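The Stall Was Logged as a Success

By Teemu Salminen
Jan 6, 2024

The fault report from the Kurport trial is two pages long, and most of the second page is a table of joint currents. I have read it several times now. The summary at the top says that a two-armed mobile robot, assigned to file handling in an ordinary office, applied sustained force to a cabinet door that was already at its hinge stop. The controller recorded the task as complete. The door mounting had shifted, and a person walking by heard the veneer creak and pressed the stop.

My argument is that the report puts the fault in the wrong place. It lists the cause as "incorrect estimate of door angle" and the corrective action as a recalibration of the head camera. Both statements are accurate. Neither one would have prevented the event.

Consider what the task requires. A hinged door has one degree of freedom. A hand that holds or pushes it has to follow an arc whose radius and center the robot knows only by estimate. If the estimate is off by a small amount, the arm and the hinge disagree, and the disagreement appears as force. On a stiff arm in position control the force rises quickly. On a compliant arm it rises slowly, and the software has time to notice. The Kurport machine was compliant on paper. In November the stiffness had been raised for an unrelated lifting test and was not put back.

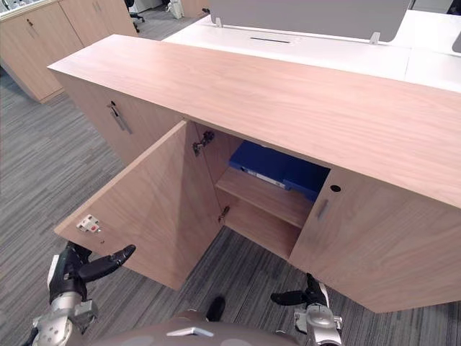

Office furniture makes this worse in a particular way. Concealed hinges have a hard limit, and the last few degrees before it feel much like the rest of the travel. There is no useful warning in the force signal until the door is against the stop, at which point the lever arm between hand and hinge is nearly the full width of the door. A modest push at the free edge becomes a large load at the screws. Cabinet makers know this. Anyone who has refitted a kitchen door knows it too.

The controller did have a force limit, set at 40 newtons at the wrist. The recorded value stayed under that for the entire event. The limit was chosen with contact against people in mind, and for that purpose I have no quarrel with it. It was then treated as the limit for everything. A number that protects a forearm says nothing about two short screws in particleboard at the end of a long lever, and the report does not discuss the difference.

The success condition is the part that concerns me most. The door task ended when the estimated angle passed a threshold or when the hand stopped moving while commanded outward. The second condition was added so the robot would not wait forever on doors that open less than expected. In effect, a stall counted as an open door. The log holds 471 door openings from the trial, and I would like to know how many of them ended by stall. The report does not say. Aarne Juntunen, who maintained the task software at Mustonen until last year, told me the field was written to the log but never included in the daily summary. He considered it a tuning detail at the time. I would probably have agreed with him.

This is a familiar pattern in process control. A timeout is added to keep the line running, the timeout is reported under the same code as normal completion, and the code is then used as evidence that the process works. The Patero packaging line had the same defect in its carton erector, and it took 3 damaged heads before someone separated the codes.

There is an objection, and it deserves a fair statement. The robot did little damage. A door mounting costs less than the hour it took to write the report. If every contact with furniture triggers a review, trials of this kind will not be affordable, and machines that could do dull work will stay in the lab. I accept the first two sentences. The third assumes that the review has to be expensive. Adding a separate end code for a stall is an afternoon of work, including the test.
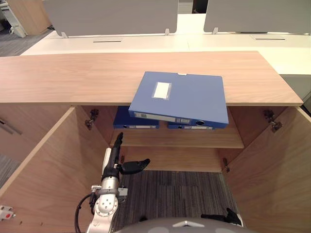 Both doors open, with a file box lying on the cabinet top.

The cost of the event also depends on what happened to be in the way. File boxes are light, and a box that slides off a cabinet top lands on carpet. The same software is offered for supply rooms, where the shelves carry glass and the doors may be fire rated. The Kaladar deployment plan lists such rooms by the second phase. A controller that cannot tell a hinge stop from free travel should not get there on the strength of an office trial.

I would ask for 2 changes before the trial resumes. First, a stall must be an exception with its own code, and the arm must release load before anything else is attempted. Second, stiffness must be part of the task definition and checked at start, so that a value left over from another test prevents the motion from beginning. Recalibrate the camera as well, by all means. It will reduce the frequency of the error by some amount, and the report should state that amount once it has been measured.

The existing logs should also be reprocessed. The stall field is in them.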